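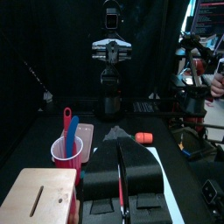

Handout 6: Utensils, and where they live while you cook

Hi everyone! Last time we got through knives and boards, so today is the stuff you stir and flip with. I know, I know - it sounds like the dull week. It's my favorite one to teach (Szymon Brzozowska, who had this course before me, used to skip it, and I still give him grief for that).

1. Stand them up
I keep my spatulas standing up in a cup. The red plastic cup with the white rim has a red spatula and a blue one in it, and I can tell them apart without thinking. Blades up means you see the shape before you grab. If your cup tips when you pull something out, swap it for a heavier one or put a few dried beans in the bottom.

2. Learn your edges
The blue spatula has a rounded blade, and a rounded blade is what I reach for when I'm scraping a bowl. Straight edges do better in square pans. Try both on the same batter and write down what's left behind. I mean it, I'll ask!

3. Loops and holes
The red one has a looped handle, so it could hang on a hook if your counter is tiny like mine at home. Hooks go at elbow height or a bit higher. Please don't hang anything over the burners.

4. The landing tray
Pick one flat tray for utensils you've already used. A low rectangular one like the pink see-through one behind the cup would do fine. Used things go on the tray and clean things stay in the cup, and the two never mix - this is the bit people forget as soon as the onions start burning.

For next time
Read the Warnen chapter on pans, but skip the long table on alloys, we won't need it. Then lay out your own utensils on a counter at home and pull 2 you haven't touched since March. Bring them in and we'll trade. Dwivedi's storage handout is optional (the drawer section is good, the rest is mostly about pantries). Locker code for the aprons is 2872, same as before.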